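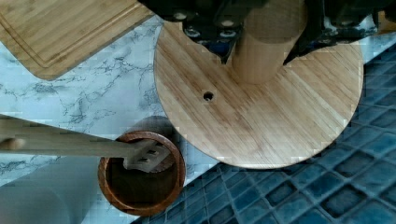

Notes for the counter talk, Cendberg evening class, May 2022. Room 2122. Allow 30 minutes plus questions. Geert Nijs has the key to the projector cupboard and will do the lights.

## Before starting

- Handouts on the chairs, spare ones by the door
- Tape measure in my pocket
- Check the clicker works from the back wall
- Say name: Emrys Gwilliam, I taught the pantry session in October, some of you were there

Start on time even if people are still coming in. The first few minutes are easy to catch up on.

## 1. Opening

Say what the talk covers. Kitchen counters only. Cabinets were last time, and the fridge is a different evening.

Ask people to think of their own counter as they left it today. Give them a moment. Then ask for hands: who could roll out a pie crust on it right now, without moving anything? Usually a few hands. Ask one of them what they keep out. Ask someone whose hand stayed down the same thing.

Don't comment on the answers yet. Write them on the board in two columns and leave them up. I come back to them in section 5.

Main point for the evening: a counter has to store things and it has to be worked on, and both jobs use the same surface. Most of us decided where the toaster goes on the day we moved in and have not looked at it again.

## 2. Front and back

Draw the counter from above on the board. A long rectangle, with a line running the length of it at about half the depth.

Back half is for things that stand. Jars, canisters, the utensil holder, cereal if you keep cereal out. Front half is for hands.

Most counters go wrong at the line. Something from the back gets used, and it is put down in front. The next thing goes in front of that. By Thursday-type point in the week – don't name a day, just say "by the middle of the week" – there is a strip along the edge to work on, and people start chopping on top of the stove.

Show with the props on the table:

1. Put the canister at the back.
2. Put the mug in front of it.
3. Reach for the canister over the mug.

Do the reach slowly. People laugh, then they recognize it.

Tall things go at the back. Everyone agrees with this and then puts the paper towels at the front. A paper towel holder is tall, but it also needs room for your hand to pull sideways, so the end of a run suits it well. If there is no end free, mount it under a cabinet.

## 3. The toaster

This gets its own section. I have taught this class four times and the toaster comes up every time.

Things to say:

- It needs open space above it. Leave it out from under low shelves while it is on.
- Keep it away from the roll of paper towels.
- The crumb tray has to come out. If you can't pull it without moving the toaster, you won't pull it.
- Cord behind, never across the front.

If you use it daily, it has earned its place. If you use it twice a month, it can live in a cabinet. Someone will say it is too heavy to keep lifting out. A toaster is one of the lighter things in the kitchen. The stand mixer is a fair objection and I give people that one.

Next slide.

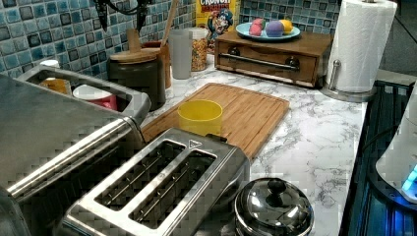
**Does a cereal box belong on the counter?**

It can stay out if somebody in the house eats from it every morning and there is room for it at the back. Otherwise put it on a shelf, and keep it upright so the bag stays folded.

Then go on to the slide. Standing things and working things on the same counter. The row at the back first: dark canister with the bamboo lid, tall wooden utensil holder, the jar of cereal with the box behind it. That row is doing what a back row should. You could wipe in front of it.

Then the cutting board. It is lying flat behind the toaster with a yellow cup standing on it. Ask the room what they would do. Let two or three answer. My own answer: the board comes forward and the toaster goes back, and the cup goes to the cabinet or the sink. A board behind an appliance turns into a shelf. Everyone who has a board knows this.

The wooden box with the drawer is worth a minute. Boxes like this are useful on a small counter for two reasons. The drawer holds the small stuff, and the top gives you a second level. A plate fits on top of it, as on the slide. I would keep the top to one thing. Put three things up there and the drawer starts getting opened with one hand while the other hand steadies the pile.

Point out the toy fruit on the plate if there are parents in the room. Toys come into every kitchen. A plate or a bowl for them is fine, and then they all leave the counter together at the end of the day.

Paper towels are at the right, beyond the box. Good spot.

## 4. Boards, lids and round things

Pass the sample board around while talking. It's the Cedum one, the mid-size. Ask people to feel the groove.

The groove is for juice from meat or fruit. It also collects crumbs and onion skin, and it is the part people skip when they wipe. Run a corner of the cloth all the way around. For dried-on bits, use a soft brush and warm water.

Bamboo and wooden boards:

- Wash by hand, both sides, even when you used only one
- Dry standing on edge, so air gets to both faces
- Oil when the surface looks dull and feels rough. Food-grade mineral oil, wiped on, left overnight, wiped off
- No soaking in the sink

Storing the board upright frees a large piece of counter. I measured mine at home. Flat, it took up more room than the kettle, the toaster and the salt put together. Upright against the wall it takes about the width of my thumb.

Now lids and other flat round pieces. These are the hardest things in the kitchen to store, and people tend to leave them wherever they were last put down. A pot lid with a knob won't stack. A flat wooden round will stack, but it slides, and it ends up under something.

What I suggest:

- Lids stay on their pots if the cabinet is tall enough
- If not, a rack inside the cabinet door, or a file sorter from the office store
- Flat wooden rounds go upright next to the cutting board

Wooden ones should be fully dry before they go over a pot or into a cabinet. Trapped damp leaves a ring and after a while a smell.

If somebody asks about the Ngau lid rack: it's fine, the screws that come with it are too short for a thick door. Buy longer ones, check the thickness first.

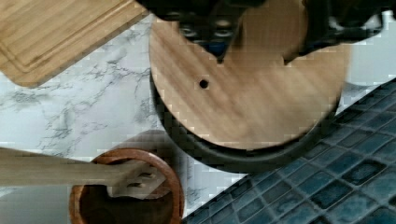 *Round wooden piece over the black pot, corner of the cutting board nearby.*

Leave this one up while they do the pairs exercise. Tell them to look at the strip of counter between the board and the round piece. Strips like that are on everybody's counter. They are too narrow to work on, so they fill up with keys and bottle tops. Push the two things together, or move one of them away, and the strip becomes space you can use.

**Pairs exercise.** Five minutes. Each person sketches their own counter from above on the back of the handout. Swap. The partner moves one item only, with an arrow, and says where it goes. One item. If I don't repeat that they redesign the whole kitchen and we run over.

Walk around during this. Don't correct the drawings.

## 5. The ten-minute reset

Go back to the two columns on the board from the opening. Read out the things people said they keep out. Circle whatever gets used daily. There are usually fewer circles than they expect.

Then the reset itself. Tell them to write it down, it isn't on the handout. (It was supposed to be. Clinik printed nearly 2000 of them from the old file.)

1. Take everything off the front half. Put it on the kitchen table.
2. Wipe the front half, then the back half, moving the standing things along as you go.
3. Put back what you used today.
4. For each thing still on the table, name its cabinet out loud. If it has no cabinet, it goes in a box.
5. Look in the box in a month.

Cups are the bulk of it in most homes. A cup that has been drunk from goes to the sink or the dishwasher, and a clean one goes back to its shelf. The counter is only where it stops on the way.

On marble-pattern surfaces, get down and look along them against the light. Gray veining hides a lot – tea, flour, coffee rings. I've wiped one down, thought it was done, and then found it gritty under my hand.

Don't go into sealing real stone unless asked. If asked: follow whatever the installer left you, and keep vinegar and lemon off it.

## 6. Questions

Ones that came up last time, with what I said:

- *Knife block or magnet strip?* Strip, if there's wall for it. The block takes up back-row space.
- *Where does the dish rack go?* Over one side of the sink if it fits. If it has to be on the counter, fold it away when it's empty.
- *What about a very short counter?* A board that sits across the sink. Measure the sink first. Pass the tape around.
- *Wooden spoons in a holder or a drawer?* Holder, if you cook most days. Empty it out twice a year and wash the bottom.

If it goes quiet, ask Geert about his kitchen. He moved the toaster after the last talk and has views.

## Close

Next class is small appliances, same room. Sign-up sheet is on the table by the door. Anyone who wants the reset steps typed up should put an email address next to their name.

Collect the board and the tape measure. Wipe the whiteboard. Lights off, key back to the office, alarm code is 2141.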